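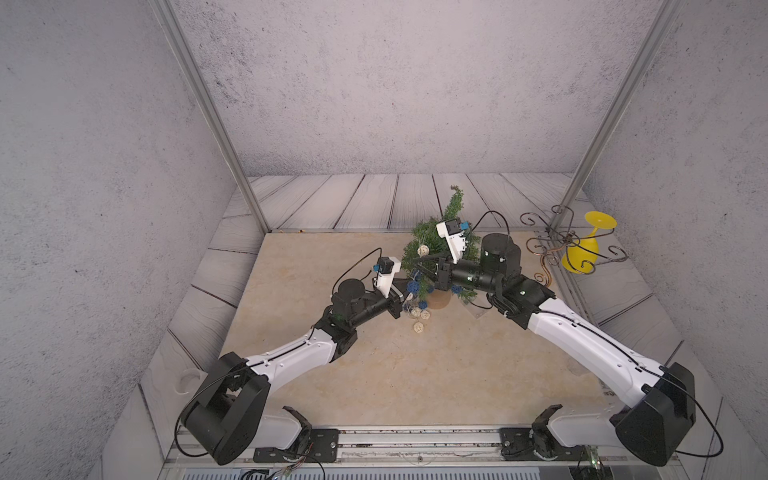 # Chapter 7: The Small Tree

I have decorated more small trees than big ones. My first was for the front counter at Jestgate, a gift shop where I worked two holiday seasons under Stamatia Sotiropoulos, and I remember thinking it would take me ten minutes. I'd done the family tree every year since I was tall enough to reach it, so how hard could a tabletop one be? I was still there at closing time! I had hung far too much on it, the whole thing leaned toward the cash register, and Stamatia walked by, took off half of what I'd put on, and went home.

So this chapter is about small artificial trees, the kind that sit on a table, a shelf or a counter. Everything from Chapter 5 about color still holds, and most of Chapter 6 about fullness does too. What changes is scale. On a tall tree you can get away with a gap or a clump, because the eye has plenty of other places to go. On a small one people look straight at whatever you did.

## 7.1 Two colors and one shape

The tree at the start of the chapter uses blue woven balls and cream rattan ones against dark green needles, and I'd be happy if every student began with something that plain. Woven balls are forgiving. They don't flash back every light in the room the way shiny glass does, and they have a texture you can see from across a table. The cream stands out against dark foliage, the blue sits back a little, and you get some depth without adding a third color.

Notice too where the balls are. The blue ones are clustered near the lower front, and the cream ones are more spread out, with one tucked in among the branches on the left and others lying low in front, by the wooden base. I'm very fond of decorations that sit at the foot of a tree. They widen the bottom of the arrangement (a thin little tree can look awfully lonely on a big tabletop) and they weigh nothing on the branches.

You'll hear people say a cluster is a mistake and everything should be spaced evenly. I was taught that myself, and I followed it for years. Then I took a short course with Evdokia Margaritis, who grouped nearly everything – pinecones, ribbon, berries – and left whole stretches of green bare. I came home and redid my own tree that night. Even spacing is still a good way to learn, and we'll practice it in Exercise 7A, but please don't treat it as a law.

## 7.2 Before you hang anything

Artificial branches come out of the box squashed flat. Open them up first, starting at the bottom and working toward the top, and bend each tip slightly up or out. Go slower than you want to. Then turn the tree and find its best side, and make that the front.

Next, lay your decorations out on the table where you can see them all together. I sort mine by color and then by size. Brayan Mamani, who shared a workroom with me at the Caruso studio, used to put his straight on the tree and move them afterward, and his trees were lovely, so I can't claim my way is the only one. It does save beginners a lot of poking around in the needles.

Heavier pieces go low and close to the trunk. Lighter ones can go farther out. If a branch droops when you let go, move the piece inward an inch or so and try again, or nestle it into a fork between two branches instead of hanging it from a tip. A tall pointed top is best left alone until the end. You may find you don't want anything up there at all!

## 7.3 Looking as you go

Step back often. Crouch, too, so your eyes are level with the middle of the tree, then stand up and look down on it, which is how most visitors will meet a tree on a low table. I keep one hand on the base whenever I reach for the back branches. I learned that one at Jestgate as well, with a good deal of sweeping.

**Exercise 7A.** Take seven balls in two colors and space them as evenly as you can over a small tree. Make a quick sketch from the front. Now take them all off and start over, this time grouping one color low and scattering the other. Sketch it again and keep both pages in your notebook, as we'll come back to them in Section 7.6 when we talk about ribbon.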